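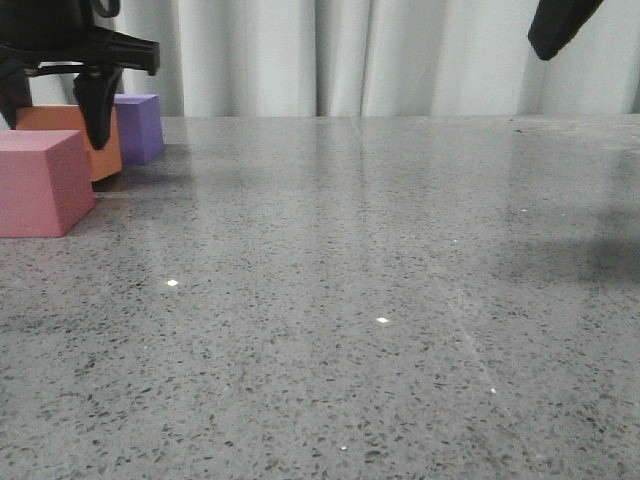 I went to the open day at the Hirent workshop in Prostcombe in November expecting to be sold something. The flyer promised the future of flexible handling, and I have worked in warehouses long enough to be wary of the word flexible. What I got was a robot and some foam blocks, and I think more companies should run their demonstrations that way.

The task was to pick up soft coloured blocks from a speckled grey table and put them down somewhere else on it. On a production line that would be a dull job. On a bench with people standing on three sides it held my attention for most of the morning.

Part of the reason is that it went wrong. A block would be nudged instead of gripped, and the fingers would close on air. The operator would reset and go again. When a man behind me asked how often it worked, he was told that the system had been through 868 attempts since it was set up, and that 103 of them had failed. She gave both figures without being pressed. I have sat through plenty of sales presentations and can't remember getting the second number in any of them.

Compare the stand Fultton had at the trade show last year. Theirs was a sealed cell behind yellow mesh, moving cartons at a speed nobody on my floor would need, with music. It never missed. It also never met a carton that was crushed, taped badly or turned the wrong way up, and those make up a good share of what comes through our dock. I left knowing nothing about whether it would suit us.

My own employer bought a sorting arm from Van den Broek on the strength of a polished video. It is a decent machine. It took 12 weeks longer than planned to get it going, mainly on account of shrink wrap, and in that time two casuals did the work by hand. Half an hour of watching it fail on our own stock would have told us to budget for that.

There is a fair argument against the Hirent approach. Foam is forgiving and doesn't leak, and a block is a long way from a bag of frozen peas. Over 200 people came through on the day, and I expect a few went home thinking robots can't do much. A firm with payroll to meet might prefer they didn't.

I would still take the foam. A buyer who has seen a gripper miss asks better questions about price, floor space and who gets called when it stops at 4 am. Hirent says it will run the day again next year, with packaged goods on the table. I'd like to see the failure count for those as well.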